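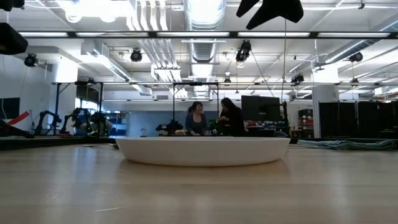

Section 4. Swapping and comparing grippers

By now you should have the arm bolted down, the controller talking to your computer, and the stop button somewhere you can slap it without looking. If any of that is still on your to-do list, go back to Section 3. I'll wait.

This part covers taking one gripper off, putting another one on, and running the same little pick test on both so you can tell which one you like. I wrote it around the three I use most: the Firo two-finger, the Nilance soft-tip, and the Mühlbauer wide-jaw. Other grippers will work if they fit the same wrist plate, but the menu names may be a little different.

4.1 Before you touch the wrist

1. Send the arm to Park from the Motion menu. Let it stop all the way. The last inch is slow and it fools people (me, more than once).

2. Press the stop button, then switch off tool power at the controller. These are two different things! The stop button holds the joints, but the tool plug stays live until you flip the tool power switch.

3. Unplug the tool cable at the wrist end. Pull on the collar and leave the cable itself alone.

CAUTION: Keep a hand under the gripper from here on. The Mühlbauer is heavier than it looks, and the wrist plate lets go all at once when the last screw comes out.

4. Take out the wrist screws in a cross pattern and put them in a cup. They're short and they roll.

4.2 Putting the new one on

1. Wipe both faces of the wrist plate with a dry cloth. One crumb of grit in there will tilt the gripper enough to throw off every pick you do afterward.

2. Line up the pin with the hole and push the gripper straight on. If it rocks, the pin isn't in. Don't try to pull it flat with the screws, which is how I bent my first plate.

3. Start all the screws by hand before you tighten any of them. Then snug them up, cross pattern again.

4. Plug in the tool cable and leave a loop of slack at the wrist. Turn the last joint by hand, if your model allows it, and check that the loop doesn't catch on anything.

5. Tool power on, stop button out, and wait for the light on the controller to go steady.

Note: The Nilance needs its own adapter cable. The plug on the Firo cable will go in if you lean on it, and then the gripper just sits there doing nothing while you reinstall the driver for an hour. Ask me how I know.

4.3 Telling the software what you did

Open Tisevex and go to Tools, then Change Gripper. Pick yours from the list. If it isn't there, choose Generic Two-Jaw and type in the weight and finger length from the sheet that came in the box.

Now run Zero Fingers. The jaws will close, open all the way, and close again. Keep everything out from between them, including the cloth you used a minute ago. When it finishes, the raw position number on the screen should be close to the one printed on the label. On my Firo that's 1,725 fully open. If yours is off by a lot, turn tool power off and on and run it again before you go hunting for anything worse.

CAUTION: Never skip Zero Fingers after a swap, even if you're putting the same gripper back on.

4.4 The bowl test

I've tried blocks, cups, sponges and a whole lot of fruit, and I keep coming back to a plain white bowl. It's wide, it's low, and the rim flares a bit, so the fingers have to come in at a decent angle to get hold of it. A gripper that's fussy about angle will show you right away. White on a pale tabletop is also kind of mean to the camera, and I like that in a test.

1. Set the bowl in the middle of the table, empty, with the right way up. Clear anything soft out of reach of the arm. Cloths love to get dragged along.

2. Give the table a small piece of tape where the bowl goes, so you can put it back in the same place each time.

3. In Tisevex, load the Rim Pick routine and set speed to Low for your first few tries.

4. Set grip force to 400 to begin with. Those are controller units, so don't try to match them to anything in the real world.

5. Press Run and keep one hand by the stop button. The arm should come down over the rim, close, lift, hold, and set the bowl back down.

6. Write down what happened. I use "held," "slipped" and "missed," and I leave the fancy scoring to other people.

7. Put the bowl back on the tape and go again. Do at least 20 with each gripper before you decide anything. I've changed my mind halfway through plenty of times.

Note: If you get a string of misses on one side only, look at the camera before you blame the gripper. Ceiling lights bounce off a smooth tabletop, and the glare can pull the rim line over. Tools, Camera, Show Edges will draw the line it thinks it sees. Turn the exposure down a step or two until the line sits on the bowl.

Note: Changing the force halfway through a set means starting that set over. Sorry! Otherwise you're comparing two things at once.

4.5 If it slips

Raise the force in small steps, up to the limit on your gripper's sheet. If it still slips, check the finger pads. The pads on the Firo get shiny with use and need a wipe with a damp cloth, then time to dry. The Nilance tips can fold under if the approach is too low, so raise the pick height a touch and try that first.

The Mühlbauer almost never slips for me, but it needs more room to open, and it will bump the bowl on the way down if your pick point is off. Re-teach the point (Section 5.2) and save it under a new name so you don't write over the one for the other grippers.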